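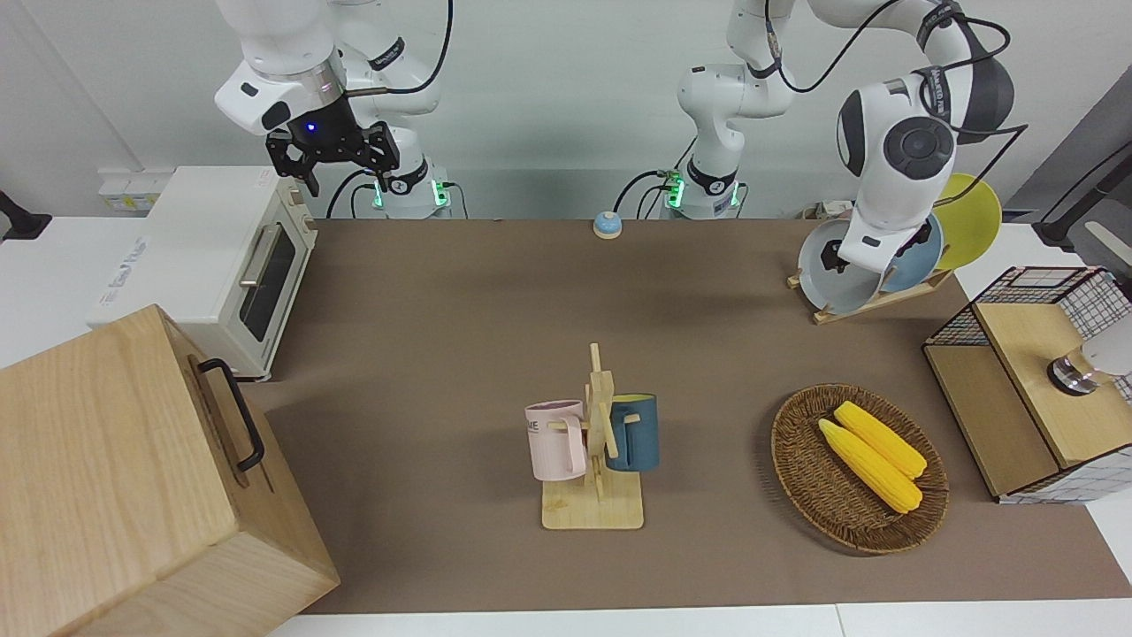 Eleven years of other people's plates: a morning at Kindov

I have walked past Kindov probably twice a week since I moved here, and I always slow down for the window. It's a secondhand kitchenware shop, narrow and deep, squeezed in between the Irolen bakery and a place that fixes zippers. I own four bowls from there and a gravy boat I have used exactly once. So when the owner agreed to talk to me (on the condition that I leave her name out, "my mother googles me"), I showed up at 8 a.m. with two coffees and way too many questions.

She was already pricing saucers. She puts a tiny pencil mark on the bottom of each one, because stickers leave glue and she has strong feelings about glue.

"I spent my first winter here scraping labels off with my thumbnail," she told me. "I said never again. If you can't read my pencil, ask me!"

I wanted to know how a person ends up doing this for 11 years. She used to do payroll for a furniture company, it bored her, and on weekends she went to estate sales with her sister. They'd fill the trunk with casserole dishes neither of them needed.

"My sister finally said, either you open a store or I'm calling somebody," she said, laughing. "I had 1,000 dollars set aside for a new couch. I still have the old couch."

What comes in the door

Most of her stock comes from people clearing out a parent's house, or from couples moving in together who suddenly own two of everything. She buys by the box. She doesn't like to pick through it in front of the seller, so she makes one offer for the lot and sorts it later in the back room with the radio on.

"You learn a lot about a family from the bottom of the box," she said. "The nice stuff is on top, wrapped in newspaper. Then underneath there's the pan they really cooked in, all black on the outside, and that's the one I get excited about."

I asked what she turns away. Nonstick pans with scratches, anything plastic that smells like somebody's cabinet, and bread machines. She said bread machines twice. She also won't take a teapot without its lid anymore, though there's a shelf of lids in the back that she's been hanging onto in case the right pot comes along. I tried one on my gravy boat when I got home, in spirit anyway.

The best single box she ever bought came from a farmhouse out past Motaung. It was February, the road was terrible, and she nearly turned around. Inside were mixing bowls in five sizes, all from the same set, and a rolling pin with a dent in the handle where somebody's thumb must have gone for decades.

"I kept the rolling pin," she said. "I keep very little, you can't, you'd drown. But I kept that."

On washing up

Everything gets washed by hand before it goes on a shelf, which surprised me. There's a dishwasher in the back room, an old Morkon that came with the lease, and she uses it to store tablecloths.

Her method is pretty plain. Glasses first, while the water's clean, then plates, then anything greasy. Gold rims get a soft cloth and lukewarm water and no soaking. For tea stains she likes baking soda made into a paste, left on for a few minutes and rubbed off with a finger. Cast iron she does last and dries on the burner right away.

"People ask me what's the secret product," she said. "Change the water! That's it. People will wash a whole dinner in one sink of soup."

She's a little stern about racks too. Plates should stand with a gap between them so the air can get through, and cups shouldn't go face down flat on a towel, because they get that stale smell. I went a bit quiet here. I am a towel person.

The money part

I always feel awkward asking about money, but she brought it up herself. A good month last year brought in 3,115 dollars before rent, and a slow one brought in 2,120. She does wedding rentals on the side now, mismatched plates mostly, and that evens things out over the summer. They come back with frosting on them and she doesn't mind.

"I'm not getting rich on saucers," she said. "But I know what I sold and who took it home. A guy came in yesterday to tell me his soup tureen is doing fine. He just wanted me to know."

We got interrupted around then by a customer looking for a butter dish with a flat lid, because her current one has a knob and won't fit on the fridge shelf. They had a long talk about it. The owner went to the back, came out with three, and the customer bought the yellow one and a slotted spoon.

I bought a small blue pitcher. It has a chip near the handle, she pointed it out before I could, and she knocked a dollar off. Kindov opens at 10, and if you're bringing in boxes, she'd like you to use the side door.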